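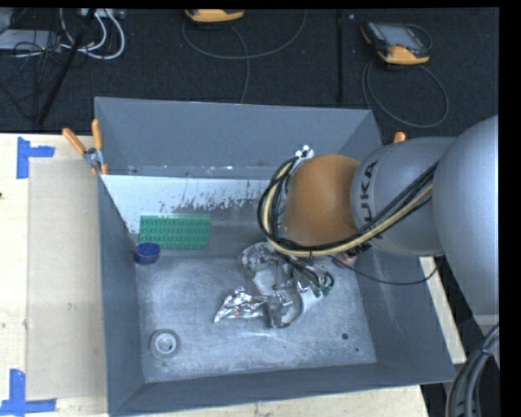 Fig. 1. Sorting bin at Gidstead, mixed small items on the bin floor.

4 Shares | 0 Comments

Work in November covered emptying mixed bins of small goods at the Gidstead site. The Skollau list now holds 166 items, of which 122 have been weighed and labeled. Foil pieces remain the slowest group - they crease and change outline between picks. Studded blocks and small round caps give less trouble, except where a cap rests against a side wall.

The gray metal bin stays in use. Its floor is scuffed and scratched, and no repair is planned. Five spare bins are on order from Vukley.

Spending on the Krishnan grant is within plan, with 2,000 held back for labels and scales. The remaining items will be weighed next month.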